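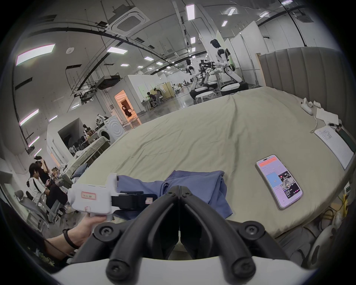

A reader in the Kotdale guild writes that the new harbor season is the best thing to happen to Trilach in years, and that anyone still grumbling about it should go play something else. Fair enough. We have been grumbling about it, so we'll answer.

The season opened in February with a story quest in which the town of Aresham changes hands. Players were told their votes would decide who got it. The vote closed at 37 percent for the smugglers, which was the winning share, and the smugglers moved in the same evening with new outfits, new dialogue and a fully built dock. That's a lot of artwork to finish between supper and bedtime. Maybe the team at Sotiropoulos drew four versions of the dock and threw three away. We'd like to see them.

Our reader also points to the crowds. The server did hit 815 players on opening night, and the harbor was fun to walk through with that many people shouting in it. But a login gift worth 2000 silver was running at the same time, and plenty of names we saw at the dock were gone once they had claimed it. Let's look again when there's nothing free on the counter.

Where we agree is the writing. The letters hidden in the customs house are good, and the one from the ferry pilot is worth the climb. You need level 10 to get upstairs, and the door on the north side still sticks - log out and back in if it does.

The second chapter is promised for spring, with another vote. We'll be casting ours, and we'll be checking how quickly the paint goes up afterward. Guild members who want to compare notes on the letters can use the Aresham thread on the forum. Please mark spoilers.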